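Drying Persimmons on the Balcony, Second Year

11 November 2024

Last autumn I wrote here that I would never again dry fruit on a balcony. The birds ate a part of it, the mold took another part, and what remained was hard like a shoe. Now it is one year later and I have 94 persimmons hanging on strings, so you can see how much my word is worth.

I bought them in Sotelo, at the market behind the bus station. The woman there sells the long, pointed kind which you cannot eat fresh unless you wait until they are almost liquid. For drying they are the right ones. She wanted to give me a full box of 100, but six were already soft and I asked to leave them out. She put them in a separate bag and gave them to me for nothing, and I ate them with a spoon on the same evening, standing in the kitchen.

My mistake last year was the place. I hung everything close to the wall, where the air does not move, and I hung it in a week of rain. This time I waited for the end of October, when the nights in Grorden become cold and the wind comes down from the hills. I also kept more distance between the fruits. They should not touch each other, and they should not touch the string of the neighbor fruit either.

The peeling took me two evenings. You leave the small piece of branch on the top, in the shape of a T, and you tie the string to it. If the branch is broken, you can put a steel screw into the top and tie the string there. I did this for a few of them and they hang just as well as the others. I peel from the top to the bottom, in long strips, and I leave the green leaves around the stem but cut them short. After that each fruit goes into boiling water for a few seconds. Last year I skipped the water, and I think this is where the mold came from.

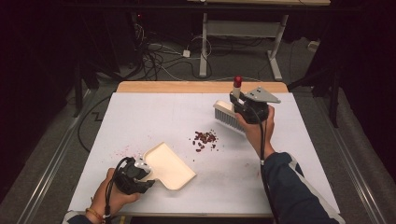
Peels are the part of the work I had not thought about. From one box you get a whole bucket of them, and many readers wrote me last year that I should not throw them away. So I dried them too, on a flat basket on top of the heater, until they broke when I bent them. My grandmother used to put them into the pot with pickled radish, for a little sweetness. The trouble is that dry peel makes crumbs everywhere when you break it into pieces. For this kind of job I like a small hand brush with dense bristles and a plastic dustpan laid flat on the table, because the big kitchen broom only pushes the crumbs from one place to another. I filled two jars, and one of them already went to my neighbor.

After the first week the outside of the fruit becomes like thin leather. Then you begin to massage them, every second day, very softly, with clean fingers. You press the middle until you feel that the inside is moving. In the beginning I was afraid and I pressed too little. A friend from the Diten side of the valley told me that her family does it in the morning, before the sun is on the fruit, and I do it now also in the morning, but I must admit that I cannot feel a difference.

For the birds I bought a net from Plirneo. It is the cheap green one and it is a bit ugly, but it lets the wind pass. I fixed it with clothespins on the rail, and on the side of the door I left it open so that I can go in with my hand. So far only one fruit has a hole in it.

The weight surprised me again. A fruit which was 200 grams on the first day is now so light that the string turns in every small wind. The color went from orange to a dark brown, and on two or three of them there is a little white powder near the stem. This is the sugar which comes out, and it should not be confused with mold - mold is more green or gray, and it has hair. If you are not sure, look at it in daylight. When I see mold early I wipe it with a cloth and some strong alcohol, and if it has gone deep I throw the fruit away.

I think they need two more weeks. The ones nearest to the door are behind the others, so yesterday I changed their places. When they are ready I will put them in a paper box in the fridge, with a little of the dry peel between the layers, and write again about the taste.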